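**Rurnen** is a set of simulated household rooms used to compare camera mounts and controllers for mobile robot arms. It was put together by Tiziana Serra and first shared in August, alongside results for two controllers, Heken and Dekker. Its value as a test remains disputed.

## Rooms

The rooms are rendered and furnished like an ordinary home. Each trial records what the robot's camera would see from a given spot.

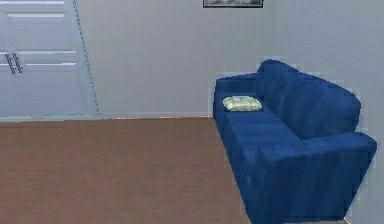 *Rurnen view with a blue sofa, a light-coloured pillow and a white door.*

Supporters say such views are cheap to produce and easy to repeat. Critics reply that soft, even lighting flatters almost any camera, and that jagged edges along the furniture may teach a controller habits of little use in a real house.

## Controller comparison

Serra reported that Heken finished 70 of its trials and Dekker 20, using the same arm model and the same gripper. The gap has been widely repeated – rather too widely, given that Dekker was run with its default settings.

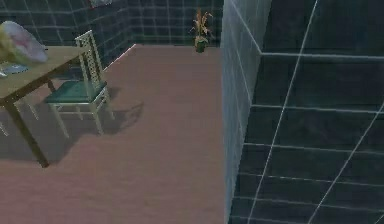 Mahtab Jafarzadeh later repeated the work over 1,000 trials and found that most of the difference vanished once both controllers were given the same camera height. She tried 3 heights in all. No published run has yet checked either controller on a physical arm.

## Gripper claims

The makers of the Gilier gripper cite Rurnen as proof of a better grasp. 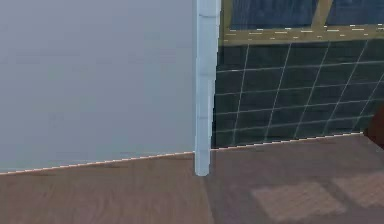
The claim is weak. Contact in Rurnen is worked out with a single friction value for every surface, so cloth and tile behave alike – a poor basis for choosing between fingers.

## See also

- Camera calibration
- Mobile manipulation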